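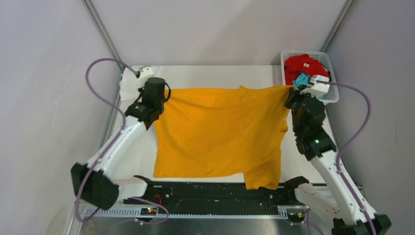
Two arms, one T-shirt, one basket to go

Budgeting for a second two-arm folding cell: what did I forget?

Posted by Narayanan Rao in Small Automation > Buying and Planning

We run a wash-and-fold service with a drop-off counter, and last year I talked my business partner into a two-arm cell for T-shirts. The photo is ours. She now wants a second one, which I take as either a compliment or a plan to get me out of the front office.

The first time, I priced the arms and grippers, added a table, and felt very grown up. Then came everything else. I had put down $200 for "cables, misc." and I would like to go back and have a word with that man.

So for round two I have a quote from Rundetti for a matched pair of arms with grippers, and a separate one from Sitden for the enclosure (frame, panels, tabletop). The gap between those two quotes and what my partner has approved is $1,483. That has to cover cabling, spares, a light, and whatever I haven't thought of. We'd like to order in January.

Is that enough? Does anyone buy spare grippers up front, or wait until something breaks? And is it worth making the second table bigger? Adult large shirts already use up most of this one by the time they're stretched out, and I have customers who are not adult larges.

Saranya Sundaram
Bigger table, yes, but check the reach of the arms before you pay for it. We bought a lovely wide top for our second cell and then found the arms couldn't both get to the far corners with a shirt between them. It now has an excellent border for putting coffee on, which is against the rules I wrote.

Measure the largest thing you plan to fold, sleeves included. Your sleeve is already over the front edge in that picture. Ours used to do the same and would catch on the hardware there about once a shift. If your arms won't stretch to a deeper table, ask Sitden what a smooth cover for the front rail would cost. Ours was a bent piece of sheet from a local shop and it was the cheapest useful thing we bought all year.

On spares: buy one complete gripper and two sets of fingers. Fingers wear, and the day they wear out will be the day a hotel sends you everything it owns. Our supplier took 11 days to ship a set. You have two cells' worth of grippers to share one spare between, so the math is better than it was the first time.

I'd also put money down for cables. Get the spare set in the same order as the arms, while the salesperson still likes you. Those big loops look generous, but ours failed at the connector end, so slack didn't save us.

After all that I don't think $1,483 covers it. Ask for more now. It's much less embarrassing than asking in March.

Ifor Foulkes
just get a folding board. mine was 7 bucks and has never needed a firmware update

Kumaresan Namboodiri
Ifor's board doesn't work nights, but point taken.

Narayanan, nothing in your list pays for your own time. Setup on our second cell went faster than the first, and it still ate most of two weeks of somebody who was supposed to be doing other work. Put that in as a line with a number next to it — if it's missing from the sheet, your partner will assume it's free, and so will you.

Other lines I'd add:
Freight, both ways, in case a part goes back
An electrician, if the new cell is going on a wall without a proper outlet
Floor space for the baskets, in and out, plus room for a person to get past them
The second year of support, if Rundetti charges for it

One more thing to ask before you sign: will the new pair run the same software version as the pair you have? We ended up with two cells that needed different settings for the same shirt. I keep both on a card taped to the wall, and I have mixed them up anyway.

Narayanan Rao
Thanks, all. I've gone back to my partner with a bigger number and Saranya's spares list. She asked what the folding board costs.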